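Can a Robot Tidy Up Yet? Project report, second draft
Plulby College, 2019-12-01

3. What we tested
Our question was whether a machine can do small chores at home or in a shop. We picked three: putting away a cable, moving small items into a tray and folding a tea towel. Each chore had 50 tries. We compared our notes with the Veltik trials from August, which used one arm only.

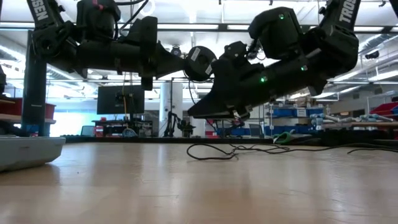

Two black arms over the wooden table, with the cable and the tray.
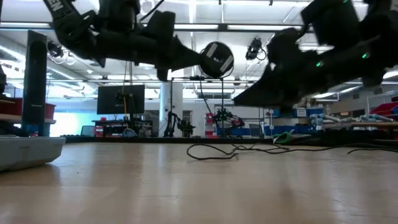 4. Results
Moving items went best. The arms managed 62 per cent of tries overall, but nearly all of those were hard objects. Cable was poor. It slid out of the grip or caught on itself, and one good try took 117 seconds. A person in our group did it in a few seconds without looking.

Folding was left out of the final count after the towel kept ending up on the floor.

5. Shop work
We also asked the manager at Stostilport, a hardware shop, which jobs she would hand over. She said restocking, but her shelves hold 400 different lines and many come in soft bags. We do not think our setup could cope with those.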